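4. What happened when we moved our questionnaires to Zeleo

4.1 Picking the form builder

I should say up front that I came to this part of the project as a form sceptic. Ngozi Chukwu and I had been sending out paper questionnaires for ages (well, word-processed ones that people printed, scribbled on and posted back) and I was quite fond of them. But we had four sites by then, counting Fullthorpe, and typing up everyone's handwriting was eating my evenings. So in February we sat down and tried two form builders side by side, Zeleo and Groduletti, with the same draft questionnaire in each.

Groduletti looked lovely. The templates were prettier, the fonts were nicer, and I'd have picked it on looks alone! What put us off was the branching. Our questionnaire sends people down a different path depending on whether they work shifts, and in Groduletti every branch had to be built as its own little form and then stitched on. When Ngozi changed the wording of a single question she had to go and change it in every branch, and she missed one, and we only spotted it when Ayodele Eze filled in the test version on his phone and got asked the same thing twice in different words.

Zeleo let us keep one form and hide or show questions as we went. It was plainer, and the preview was slow, but the rules sat in a list you could read from top to bottom, so that's the one we went with.
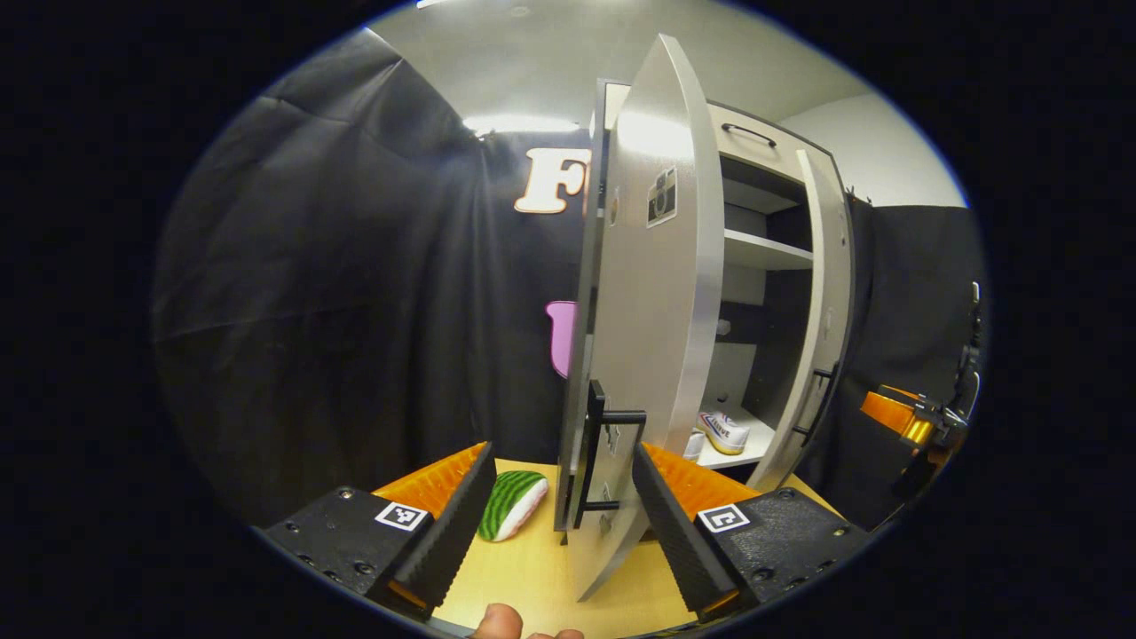 4.2 Building the form

The first version took me a morning, which I was rather proud of until Ayodele pointed out that I'd made almost everything compulsory. People hate that. If you force an answer out of someone who hasn't got one, they'll put a full stop in the box and carry on, and then you have a spreadsheet full of full stops. We took the compulsory setting off everything except the consent tick box and the shift question, and the answers got longer and more useful straight away, at least in our own testing.

We also had a long argument about page breaks. I wanted everything on one long page so that people could see what they were in for. Ngozi wanted short pages with a progress bar. We settled on 8 short pages, and I'll admit I've come round to it, although the progress bar itself is a bit of a fibber: it counts the hidden pages too, so anyone who doesn't work shifts sees it leap forward near the end. A couple of people wrote in to ask whether they'd skipped something by accident. We added a line of text on the first page to warn them and the emails stopped.

Saving and coming back later was the other headache. Zeleo does offer it, but the person has to ask for a link by email, and lots of our lot at Okonkwo share a work inbox. You can imagine. In the end we switched it off there and told people to set aside a tea break for it. 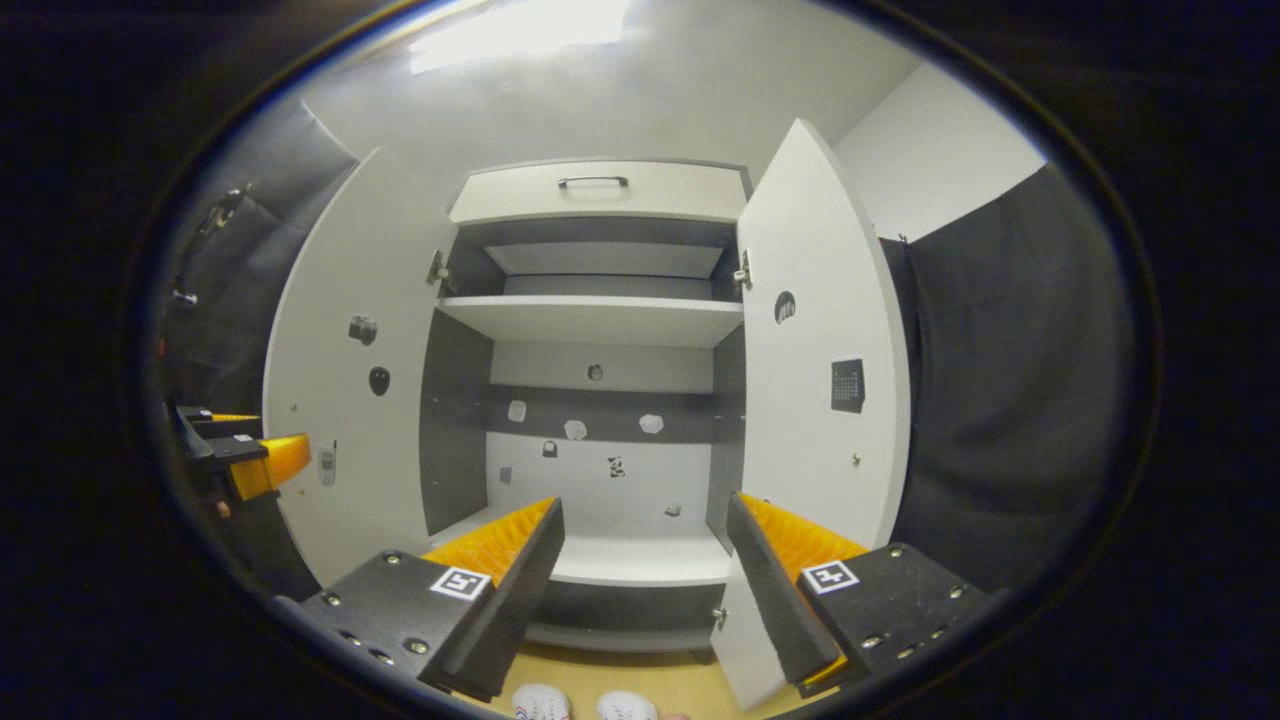 Figure 2. White cabinet with both doors open and the drawer at the top closed.

4.3 Responses and exports

We had over 200 completed forms by the time we closed the link, and I didn't have to type up a single one (bliss). The export was less blissful. Zeleo gives every tick-box option its own column, so a question with a long list of options spreads right across the sheet, and the column headings are the full wording of the question every time. Ayodele wrote a small script to shorten them, and we've been using it ever since.

One thing I'd do differently is the date format. I left it on the default, which put the month first, and we then spent an afternoon working out which entries were which. Ngozi has now set it to day first on every form we own, including the one for booking the meeting room.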